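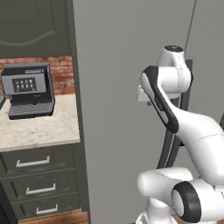 The planner at Ornthorpe has a hard budget of 80 milliseconds. Inside that window it has to read the state of a simulated kitchen, pick a grasp, check the arm against every collision body nearby and hand a trajectory to the controller. When it misses the deadline, the arm holds position and the attempt is logged as a stall. In November, stalls were the most common failure in the nightly runs, ahead of dropped objects and missed buttons.

Comfort Amissah spent most of that month finding out why. She maintains Dostinska, the motion planning layer that sits between the task scripts and the arm controller. The first suspect was the kitchen itself. Kitchens are assembled by a generator that draws cabinets, counters, backsplashes and appliances from a library, then places the robot base at a legal distance from the target. Each fixture carries two meshes: one for rendering and one for collision checks. The rendering mesh can be as detailed as the artist likes. The collision mesh is supposed to be a small set of convex pieces.

"Supposed to be" covered a number of exceptions. A coffee machine in the library had been imported with its drip tray grating intact, and the automatic decomposition had split it into 610 convex pieces. Any plan that brought the hand near the spout paid for all of them.

"The profile was flat until the hand crossed the counter edge, then it was a wall," Amissah says. "I assumed it was the inverse kinematics. I rewrote part of the solver before I looked at the asset."

The repaired machine uses 26 pieces. The grating is now a slab, and the spout is a box slightly larger than the visible part. Median planning time near the appliance fell well under the budget. The rewritten solver was kept, although it made no measurable difference.

## Thin handles, large cabinets

Drawers raised a different problem. A bar handle is thin, and the fingers must pass behind it with little clearance on either side. If the collision mesh for the handle is padded for safety, the gap closes and the planner reports that no grasp exists. If it is not padded, the controller's tracking error is enough to bring a finger into the cabinet front.

Bernice Amegashie, who writes the contact and control code, settled on padding that depends on the phase of the motion. During transit, every body carries a full margin. During the final approach, the margin on the target handle drops to 2 millimeters, and the controller switches from position tracking to a compliant mode with low stiffness along the approach axis. The cabinet front keeps its full margin except in a narrow region behind the handle.

The switch is the delicate part. Changing stiffness while the arm is moving produces a step in commanded torque, and early versions gave the hand a visible kick. The current code ramps the gains over several control cycles and refuses to begin the ramp if joint velocity is above a threshold – a check that was added after a week of drawers being opened by collision.

## What the cameras get

Perception runs on rendered images, and the group treats it separately from planning. The planner can be run with exact poses from the simulator or with estimates from the vision model. Every scripted task is run both ways, with the same seed. A task that fails only with estimates goes to Edem Dramani, who owns the perception stack. A task that fails both ways goes to Amissah.

Dramani's recurring trouble is large surfaces with nothing on them. Plain gray panels and walls give the depth model few features to work with, and it tends to bend them toward whatever stands in front. When a corner is formed by two surfaces of nearly the same shade, the estimated seam can drift between consecutive images. The effect on grasping is small. The effect on base placement is larger, and a shifted wall can rule out an elbow position that is perfectly free.

His fix is a plane-fitting pass that runs before the depth map reaches the planner. Low-texture regions are fitted with planes, and the result is accepted only when the residual is low. Curved cabinet molding and brick mortar lines are left alone. The pass is cheap enough to run on every image, though it still fails where the robot's own links cover most of a wall. For those cases the arm is masked out using joint angles, and the last accepted plane is carried forward.

## Tooling

The least glamorous piece is Aryee, the replay tool. It stores the seed, the asset versions and the command stream for each attempt, and it can rebuild any step of a run from them. Almost all debugging at Ornthorpe now starts there. Before it existed, a stall was a line of text with a timestamp.

Aryee also runs the asset check that the coffee machine would have failed. New fixtures are rejected if the convex piece count exceeds a limit set per category, or if the collision mesh departs too far from the rendered one. The limits were chosen by hand and are due for review. Appliances with moving parts are still exempt, and the oven door is the next item on Amissah's list.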